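About Taltora

Home What we do The workshop Jobs Contact

We teach robots to do the dishes. More exactly, we teach them to stack, unstack, fetch, tip, nest and put down the dishes, and at the end of the day a human being still washes them.

Taltora is a small company in Cusurton. We make demonstrations, meaning that one of our people takes hold of a robot arm, by hand or through a set of controls, and does an ordinary job with it over and over while the computer keeps notes. Our customers take the notes away and train their machines on them. Some of those machines then set a table. Others, we are told, are still thinking about it.

How we started

The company began with 2 arms, a lease that nobody else wanted and a plan to sort screws. The plan lasted until February. Sorting screws is a fine thing to show a robot, but it is a miserable thing to show it for eight hours, and our first operators let us know. One of them brought in a stack of cereal bowls from home as a protest. The bowls were more interesting than the screws. They slid, they stuck together, and they rolled off in directions the planning software had not considered. We have been in the kitchen business ever since.

Our first paying project, Dizon, called for 300 good demonstrations of putting one cup into another cup. We delivered them, and learned that "good" is a word to settle before signing. Our second, Tirora, is still running and covers mixed tableware: bowls of different sizes, cups that fit in some of them, and cups that only look as though they would. At last count Tirora stood at 2,993 accepted demonstrations. We don't publish the number of rejected ones.

What an operator does

You sit down, you put your hands on the controls, and for the first hour you are worse at picking up a cup than you were at age two. Everyone is. The arm does what you tell it, which is the trouble. It has no wish to help you out with the last half inch.

By the second week most people stop thinking about the joints and start thinking about the cup. That's when the useful work begins. We ask operators to move at an even pace, to let go cleanly, and to fix their mistakes on the record when they can. A fumble with a good recovery is worth keeping. A fumble followed by a long silence and a coffee is not.

Some tasks are better shown by hand. With hand guiding you stand beside the arm and walk it through the motion yourself, a bit like teaching a tall and very stiff relative to dance. It's quick for simple reaches and hard on the shoulders. Remote control takes longer to learn, but your own elbows stay out of the way. We offer both, and customers usually have strong opinions until they have tried each for a morning.

The workshop

Every station is set up before a session from a written list: which dishes, which starting places, how much they should vary. Then the operator moves things a little between runs, so that the robot doesn't come to believe that bowls live in exactly one spot. Our cupboard holds 121 pieces of tableware, few of which match. Visitors assume this is a policy. It was a clearance sale first and a policy later.

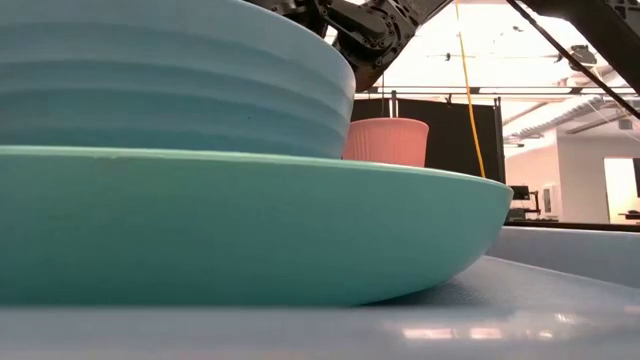

A Tirora station: two blue bowls, one pink cup and the arm.

We like ribbed dishes and smooth ones, deep and shallow, in colors that no sensible household would put on one table. A customer once asked for everything in white. We did it, and charged more.

Working with us

Most projects start with a short trial. Send us the task in plain words ("put the small bowl in the big bowl" is plenty) and tell us what counts as done. If your objects are unusual, send those too, with a spare — two spares if they are glass. We'll record a handful of runs, send them over, and wait for you to explain what you really meant.

Jobs

We hire operators all year. No robotics background is needed. Patience helps, and so does any past work with your hands: sewing, baking, fixing bicycles. The trial shift is paid, lunch is provided, and you will be asked to rinse your own plate.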